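Chapter 3
What a Church Tie Means

Terms to know: charter, sponsoring body, reserved power, visitor, chaplaincy, covenant agreement

Many colleges and universities were started by churches. Some are still run by them. Others keep a cross on the seal and a chapel on the hill and have no other link. Most fall somewhere between, and the people who work and study there often can't say exactly where. This chapter looks at the church tie as a set of written and unwritten arrangements, and at what happens when one side wants to change them.
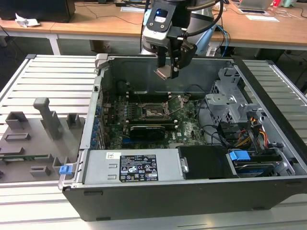
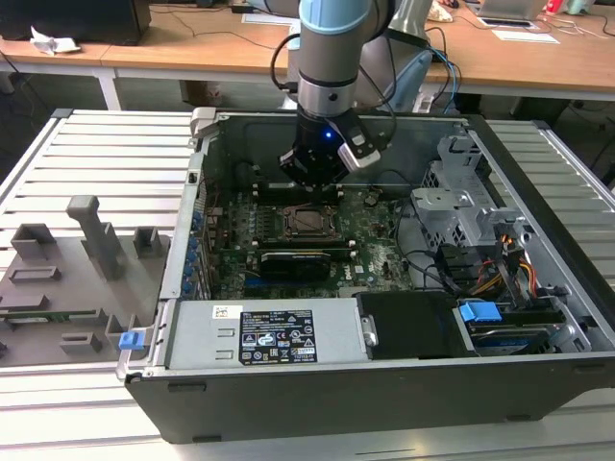 Lucero Grajales holds that the question "Is this a church college?" should be dropped from the first week of any course like this one. Students answer it yes or no, she says, and then stop reading the documents. She would have them ask who can change the charter, who picks the board, and who can remove the president. Once those answers are on paper, she says, the class can argue over the label as long as it likes.

We follow her advice in this chapter. The label comes last.

3.1 The charter

A college exists in law because of a charter or a similar founding document. The charter gives the name, the purpose and the way the governing board is formed. In a church-founded college it usually says something about the church too, but how much it says varies a great deal. An old charter may name the bishop as chair of the board by right of office. A newer one may say only that the college was founded "in the tradition of" a certain church, a phrase with very little force in most courts.

The purpose clause deserves a slow reading. A clause that speaks of training clergy ties the college to one kind of work. A clause that speaks of educating young people of the region, with religious instruction as part of it, leaves much more room. When a college adds nursing, business or engineering, its lawyers go back to this clause first.

3.2 Three kinds of control

It helps to separate three ways in which a church may hold power over a college.

Direct control. The church, through a diocese, synod or religious order, appoints all or most of the board. It may also own the land. The college is in effect one of the church's own agencies.

Reserved powers. The board runs the college, but certain acts need the consent of the sponsoring body. The usual ones are selling land, changing the purpose clause, merging and closing. Day to day, the church may seem far away. Its consent matters on the rare occasions when something large is being decided.

Covenant agreement. College and church are separate, and a signed agreement sets out what each promises. The church may promise to recommend the college to its members and to make a yearly grant. The college may promise to keep a chaplain, teach a course in religion and send a report to the church's convention. Either side can usually end the agreement with notice.

A college can move from one kind to another. The more common movement over the last century has been from the first toward the third, but it has gone the other way too, most often when a college in trouble asked its church for help and the church wanted a say in return.

3.3 The case of Grinberg College

We will come back to Grinberg College several times in this book. It stands outside the town of Murkitel on land given by a family in the parish there. It was founded to train teachers for parish schools, and for many years its board was chosen entirely by the diocese. The campus was planned for up to 2,000 students. At the time of the events below, 1,082 were enrolled.

In May of that year the board proposed a new charter. The diocese would keep 3 seats on a board of 20, and the bishop would no longer be chair. The diocese would still have to agree to any sale of the original land. Chapel would be offered and never required, as was already the practice.

The proposal was sent to the clergy of the diocese, the faculty and the alumni. Replies came in through the early summer. The faculty mostly supported it and asked for a clause protecting academic freedom. Alumni were divided, and the division was partly one of age. The clergy wanted to know who would pay the chaplain, a point the draft had left out altogether.

Alois Eberhard, then dean of the chapel, wrote to the board on July 5, 2019. Part of his letter is reprinted in the readings at the end of the chapter. He did not oppose the change. His concern was that the draft described the church only as a holder of seats. The students who came to him, he wrote, had no idea who sat on the board. They knew the church through the chapel, through the meal after the evening service, and through the parish families who took them in over holidays. If these things mattered, the new charter or some document attached to it ought to mention them, with a budget line.

The board accepted part of this. A separate covenant was drawn up, with the chaplain's salary shared between college and diocese. The parish families were left out. The board's lawyer advised that a college could not make promises on their behalf.

3.4 The unwritten tie

Eberhard's letter points to something that charters handle poorly. A church tie is also a matter of habit: which days the offices close, who says grace at the trustees' dinner, whether the president is expected to be a member. At Grinberg the judo club gave up the hall on feast days because it had always done so. A visiting group from Nagano, told of this, asked to see the rule. There was none.

Habits like these can outlast a legal tie by many years. They can also disappear while the legal tie stays exactly as it was — a board may be full of clergy at a college where few students could name the founding church. A full account has to look at both sides, and a historian who has only the board minutes will miss a good part of it.

3.5 Before you read on

Find the charter or articles of a college near you that was founded by a religious body. Many are posted online, and a college library will usually have a copy. Note the purpose clause, the rules for choosing the board, and any act that needs outside consent. Then look at the catalog and the student calendar for the same college and note every mention of the church. Keep both lists. You will need them for section 3.6, which takes up land, endowments and gifts made with conditions attached.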